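Gostuleck Tells Residents to Put a Lid on It

Pantry moths have come to Gostuleck, and the town has responded the way it responds to most things, with a leaflet.

The leaflet went out to 1,000 households in July after the town office logged 152 complaints about small brown moths in kitchens. Last summer there were 7. It runs to four pages, one of which is a map of the town, presumably for residents who have fled their homes and need to find the way back.

Its advice is simple. Throw out anything with webbing in it, wipe down the shelves, and move flour, rice, oats and birdseed out of their paper bags and into something with a lid.

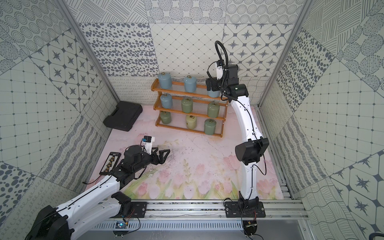
Lidded canisters on a three-tier rack.

"People want a spray," said Chie Hosoda, who wrote the leaflet and has spent much of the month answering the phone about it. "I tell them to look at the birdseed. They say they don't have birdseed. Then they call back."

The moths don't bite and don't carry off children, though a caller from the Rullby end of town suggested they were working up to it. What they do is lay eggs in dry food. The larvae can chew through thin plastic and paper, and they are not fussy about brands.

Sales of containers have been brisk. Réjean MacPherson, who runs the hardware store on the square, sold 105 storage jars in two weeks and has run out of the mid-size ones. He has also sold a fair number of citronella candles, which he admits will do nothing for a bag of infested semolina.
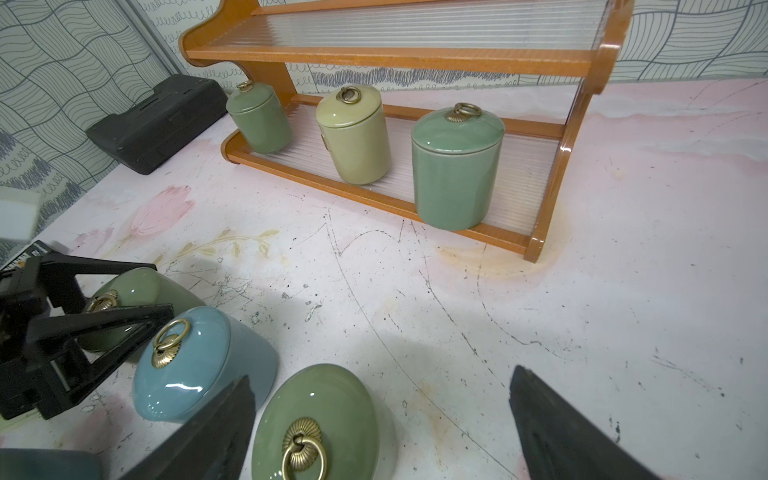 Not everyone is convinced that a town needs to be told how to keep flour. Mariann Hajdu, who has baked for the Kobori café since it opened, said she has used jars her whole working life and received the leaflet anyway — two copies, one addressed to her late cat.

"It's good advice," she said. "I could have given it to them for nothing, over the counter, with a coffee."

The printing bill came out of the town's public notices budget, which had been set aside for a reminder about hedges. The hedges will have to wait until fall.

Hosoda recommends freezing newly bought flour for a week before it goes into the jar, to kill any eggs that came home from the store. Residents who find moths after a full cleanout are asked to call the town office before noon. After noon, she said, she would like to get some other work done.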